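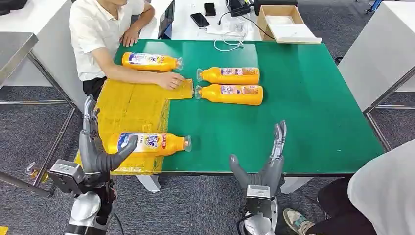

Packing table with the orange bottles and the yellow box

Kudodex Small Business Forum > Packing and Posting > Boxes, tape and filler

Bottles on their sides or standing up in the carton?

benchmark_sue
Posted 15 July 2023

We send out plastic bottles in yellow cardboard boxes and I'd like to settle how we pack them before the autumn orders. At the moment the bottles get laid on their sides on the green table with the caps all facing right, then go into the box from there. We do 300 bottles in a normal week, more in February for some reason.

Two questions. First, should they go in the box lying down or standing up? I've always laid them down as you can use a shallower box. Seo-ah Yoo, who I share the unit with, says they should be upright whatever the box costs.

Second, the flaps. The yellow boxes get creased where they've been folded back and then they won't sit flat for taping. Is that the board or is it how we're handling them?

tapegun_terry
Upright. Always upright with anything that has a screw cap. If you lay them down the pressure is on the cap seal the whole way, and the box gets turned over by the courier anyway so you've used up your luck before it leaves the building.

On the flaps, it looks like they've been folded more than once. Score them once, fold them once, leave them.

marrowfat
I don't agree with Terry. We've sent bottles lying down for years. What matters is whether they can move. A bottle on its side that can't roll is fine. A bottle standing up in a box with a gap round it will fall over by the first roundabout and then it's on its side anyway, and loose.

The thing I'd change is the box hanging over the edge of the table. If you fill it there the bottom bows and the flap on that side gets bent against the edge. I bet that's where some of your creases are coming from.

benchmark_sue
The box ends up there when there are bottles out on the rest of the top. I could move it in, it's just habit. There's a white table behind but that has the screen on it, the phones and a brown box with a tray, so there's not much space left.

tapegun_terry
Then clear the back table. A packing table wants to have the box in the middle and the stock to one side. You've got it the other way round.

lidl_by_lidl
Is that a steel table on the left of the picture? Could you not put the made-up boxes on that and slide them across? We did ours that way, with the empties on the left, filling in the middle and finished ones on the right. It looks like you've got a white table on the right as well, so you have the three already.

benchmark_sue
Yes, stainless on the left, white one with a steel frame on the right. I hadn't thought of running it as a line. They've just been where they were put when we moved in.

marrowfat
Check the heights first. If they're not the same you'll be lifting every box, and 40 boxes in you will notice it in your back. Sliding only works if they're level.

postroom_pete
Slightly off the question, but are the pink labels and the blue labels different products? If so I wouldn't have both out at the same time. We had no end of mix-ups doing that. One colour at a time, finish the batch, clear the table, then the next.

benchmark_sue
They are different, yes. The pink and white ones are the main line. The blue and white one on top of the box was waiting to go with an order that had one of each, so they do have to be out together now and then.

postroom_pete
For mixed orders I'd make them up last, all in one go. And I wouldn't rest a bottle on top of the box. It only wants one person to move a flap.

Seo-ah Yoo
I'm the other half of this argument. To be fair to Sue I said upright for the big cartons, not for everything. For the small ones I don't mind. What I do mind is the tape. We had a roll of Dorken that wouldn't stick to the yellow board at all and we've gone back to Zelance, which is wider and costs more but stays down. Has anyone found one that's cheaper and holds on coloured card?

tapegun_terry
Paper tape with a water dispenser. We have an old Doležal one, a big heavy lump, and it has never let go of a box yet. You do have to keep the brush clean.

lidl_by_lidl
Water tape is good but don't use it if there's carpet under the table. Ours drips. Looks like grey carpet in there, so put a mat down or keep it on the steel table.

marrowfat
Also try the tape on a box that's been in the room overnight. Board straight out of a cold van doesn't take tape well. That may have been your trouble with the Dorken, and not the tape.

Seo-ah Yoo
Possibly. It was winter when we had it. I've still got half a roll, so I'll try it again.

benchmark_sue
Thanks all. Plan for next week is to move the box in off the edge, put the empties on the steel table and do the mixed orders at the end of the day. I'm going to pack 40 lying down with card between them and 40 standing up, and ask customers to say how they arrived.

tapegun_terry
Send them to the same part of the country or it won't tell you anything.

marrowfat
And use the same size of gap in both. Otherwise you're testing the filler.

postroom_pete
We did a test like that and only 28 people wrote back. Put a slip in the box, it gets more replies than an email.

benchmark_sue
Will do. The slips can go in on top, under the flaps.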